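Gripper notes, round two

December 5, 2018

OK so quick one because I have to be up early and I promised I'd write this down before I forgot half of it.

Been swapping fingertips on the hand-held grippers all week. Same linkage, same handle, different pads. The old ones were the hard Pluneo tips, grey, kind of a fine ridge on them. The new ones are the soft blue pads from Lahlou. I wanted to know which set to keep for the cloth sorting work, and also whether the Fuveo trigger spring is too stiff for a full afternoon (it is, more on that below).

Hard tips first. Great on anything with an edge. Boxes, lids, a bottle cap, fine. On fabric they're a pain. You get the top layer of a sweater and then it slides, slowly, and you squeeze more, and it slides anyway. Thin stuff is the worst. Silky scarf, forget it. I ended up pinching a big bunch every time just to get enough bulk in there, and then you can't lay it down flat, it just drops in a lump.

Also the ridges catch. Pulled a thread on a knit top that I liked. My own fault, should have used the rag pile.

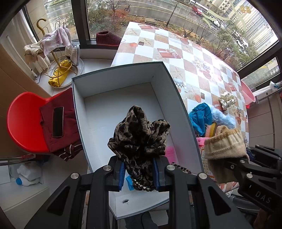

Soft pads are a lot better at low force, that's the main thing. You close until they touch, a tiny bit more, and the cloth comes with you. Don't have to crush it. Knits, thin prints, fleece, all OK. Elastic is still annoying because it wants to spring out sideways when you get it off center, but if you come at it straight across the band it mostly behaves.

Where they lose: picking one flat thing off another flat thing. The pads are fat at the tip so you can't get under an edge. With the hard tips you can sort of scrape and lift. With the soft ones you push down, close, and hope it wrinkles up between them. Sometimes you get both layers. Sometimes you get the tablecloth. If Lahlou made the same pad with a thinner nose I'd buy it tonight.

They pick up lint like crazy too. Tape roller every so often, or wipe with a damp rag and wait for them to dry. Don't skip the waiting.

Two hands vs one. I did most of the hard tip runs with one gripper becuase the second was in pieces, so the comparison isn't totally fair, I know. With two you hold one end and straighten with the other and it's a different job. Way less fiddling. If you're only going to buy one and you plan on doing clothes, save up and get 2.

The spring. Fuveo ships it tight. Fine for ten minutes. After an hour my thumb was done and I was getting sloppy, closing late, missing corners. I put the light spring in my right hand one and left the stock in the left, and now the two feel so different I keep over-squeezing with the right. Should have changed both. Will change both.

Camera side, not much to report. Still on the Oltitz wide lens. I like how much you get around the fingers but windows are a problem, bright daylight just eats part of the table. Tried dropping exposure to 1/1000 and it helped with the glare but then the inside of anything deep goes muddy. Somewhere in between probably. I had this same argument with myself back in July and didn't write down what I picked, so, great.

Pivot pins, check yours. One of mine had started to walk out a little and I only noticed from the clicking. Pushed it back, drop of threadlocker, quiet since then. Not on the joint faces obviously, just the pin. Ask me how I know.

So where I am right now: soft pads stay on for fabric, hard tips go in the drawer for boxes and lids. Swap takes maybe a couple minutes a side once you've lost the fear of the tiny screws. I want to try cutting down an old pair of the blue ones with a blade to get that thinner nose, might wreck them, they're half worn anyway.

Still to do: light spring in the left one, a longer run with towels (heavy, havent really pushed that yet), and denim. Someone in the comments last time asked about socks. Socks are fine. Turning them right side out is not fine. Going to bed.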